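Spent my Monday arguing with a model that was overconfident on almost everything, so let's talk calibration for a minute.

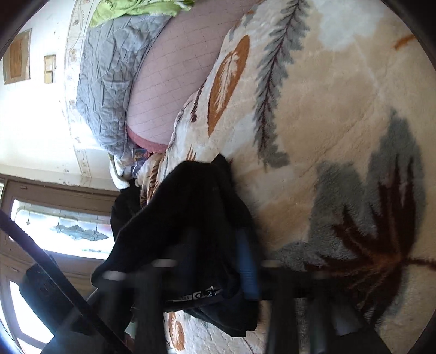
Negin Najafi · @neginatmerkside · 9 posts

We have a churn classifier at Merkside. Great AUC, everyone happy. Then Abena plotted predicted probability against what really happened and ohhh no. Customers we scored at 0.9 were leaving maybe half the time.

AUC only cares about ranking! You can square every score and it won't budge. Fine if you just want a sorted list, pretty bad if someone multiplies your score by dollars (we do).

So we tried 2 fixes on held-out data – Platt scaling and isotonic regression. Isotonic looked gorgeous until I checked how few points were in the top bins. Four customers in one of them. Four!!

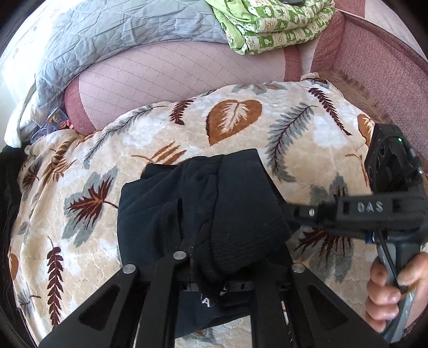

Black on cream, Monday evening

Went with Platt. Boring little sigmoid, 2 parameters, much harder to overfit.

Also please don't calibrate on your training set. I did that first and lost a whole morning to it – the curve was perfect and meant nothing.

Tahmineh wants to try beta calibration next, will post the plots if she lets me.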